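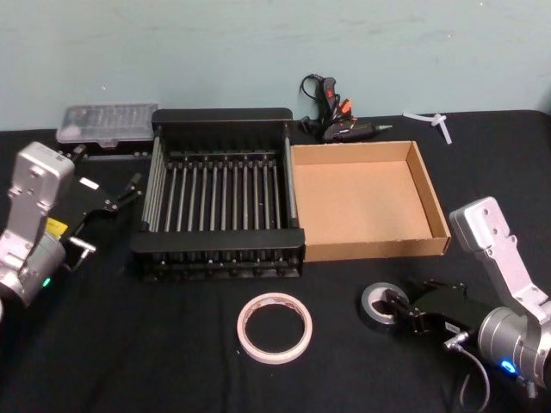 Two-arm bench with a dish rack, an open box, and two rolls of tape. The right gripper has the black tape.

Can Machines Do Chores Yet? Frequently Asked Questions
Last updated Wednesday, September 20, 2023

Can I buy a robot that cleans up my kitchen or workbench?

No. You can buy machines that do one job, such as vacuuming a floor or mowing a lawn. A machine that walks up to a messy counter and puts things where they belong is still a lab project. We build and test two-arm benches at Cosell, and none of ours would be ready for your home.

What can the arms do today?

Pick up an item of a known kind, carry it a short way, and set it down. Rolls of tape, boxes, and hand tools with a solid body are good candidates. Over the summer we logged 2813 pick-and-place tries with small shop items. The arms got 98 percent of the tape rolls off the table when the roll was standing up. Rolls lying flat did much worse, and we are still working on the approach angle.

Why is tape hard when it lies flat?

The fingers need something to close on. A flat roll is low, and the fingers have to come down close to the table without pushing into it. A person gets a fingernail under the edge or hooks the hole in the middle. Our grippers have two straight fingers and can use the hole if they line up well.

Can they load a dish rack?

Plastic cups and bowls, mostly yes. Plates, sometimes. A plate has to go in on edge, and a small error leaves it leaning or on the table. We don't use glass or china in unattended runs.

What about cords?

Cords are a problem. Anything with a cord, like a glue gun, may drag other things along when it is lifted. The Derkex planner we started with treated a cord as if it wasn't there. The current one, Lovska, slows down when it sees one, but it does not untangle anything.

How fast is it?

Slow. Clearing 12 items from a bench takes an arm pair roughly nine minutes. Most people would be done in one. Speed matters less if the job runs overnight, which is how the Benjelloun shop uses its bench -- parts get sorted into open boxes after closing.

Does it learn on its own?

Not in the way people usually mean. A person guides the arms through a task many times, and the software is trained on those recordings. For a new task we plan on 900 recordings before we expect useful results. If you then change the table or the lighting, expect to record more.

Is it safe to stand next to?

Stay outside the marked floor line while the arms are powered. They stop on contact, but a gripper holding a hard object can still hurt you. Children are not allowed in the test room.

Will this replace shop workers?

We don't see that in the jobs we test. Sorting and putting away are small parts of most people's day. What happens in ten years we can't say.

Can I visit?

Yes, group visits are by appointment. The next open day is in May -- sign-up opens on the events page.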